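Blueberry thread. I went out to the Trurnness u-pick on Tuesday and have been sorting since, so I'm putting down how I do it while it's fresh in my mind.

The farm is past Penow on the gravel road. You bring your own bucket. They weigh it at the gate before you go in and again when you leave, so keep the slip they give you.

I picked the Herna rows first. Medium berry, a bit tart, holds up well in the freezer. The Chala rows were further back and mostly picked over by the time I got there.

Picking fast means you get leaves. I used to try to pick clean in the field and it took all morning. Now I strip the bunch into the bucket and deal with the leaves at home.

White background for sorting. I did it on a brown cutting board for years and missed half the stems. Plain white paper works, or a light-coloured tray if you have one. Spread them out thin so they aren't sitting on top of each other.
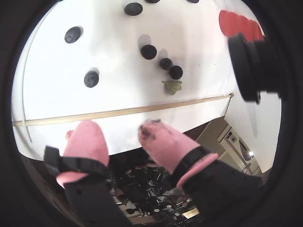

Leaves first, then stems, then anything soft. If you go for the soft ones first you end up squashing them onto the good ones.

The powdery coating is bloom. It's natural and it helps them keep. Try not to rub it off, and don't wash anything until you're going to eat it or freeze it.

A few people have asked about the cup. It's a collapsible one, the kind that folds flat for camping. Any cup will do. I like this sort for berries as it goes back in the drawer without taking up room.

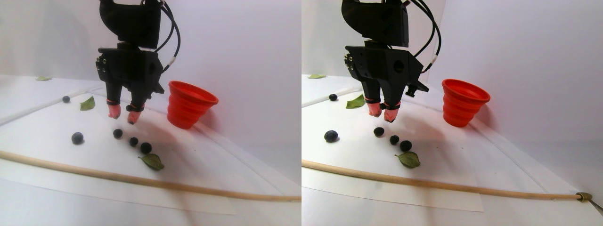 Blueberries, a few leaves and the red cup on white paper.

My level cup comes to 163 grams of berries. Yours will be different, so weigh it once and write the number on a bit of tape. After that you can skip the scale for muffins.

I freeze in 1000 gram bags. That's two pies or one batch of jam at our house. Smaller bags if you only want them for porridge.

For freezing: wash, drain in a colander, then roll them around on a tea towel. They need to be properly dry or they come out of the freezer in one lump.

Single layer on a tray, about 4 hours, then into the bag. Push the air out and label it with the variety. I didn't label last year's and had no idea which ones made the good jam.

Small leaves are the ones that get past me, especially the pale ones. Go over the paper once more from the other side of the table before you tip anything into the colander. 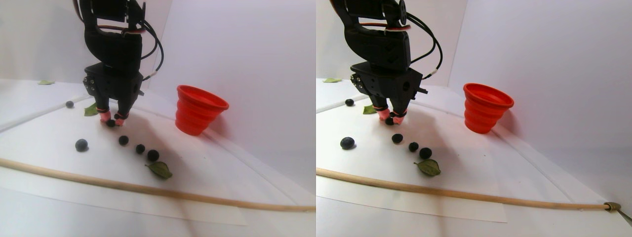
Tolera Mamo asked whether you can skip the sorting and just float the leaves off in a sink of water.

You can, and for jam I'd say go ahead. Most of the leaves come up to the top. The stems don't always, and you still have to find the soft berries by hand.

Also, once they're wet you have to use them or freeze them that day. I like to keep a container dry in the fridge for eating, so those get sorted by hand.

Soft but not mouldy ones go in a pot with a bit of sugar and lemon. 10 minutes on low and you have something for pancakes. Mouldy ones go in the compost.

Going back for more of the Herna if the rows are still open. Will add the jam amounts to this thread once I've made a batch.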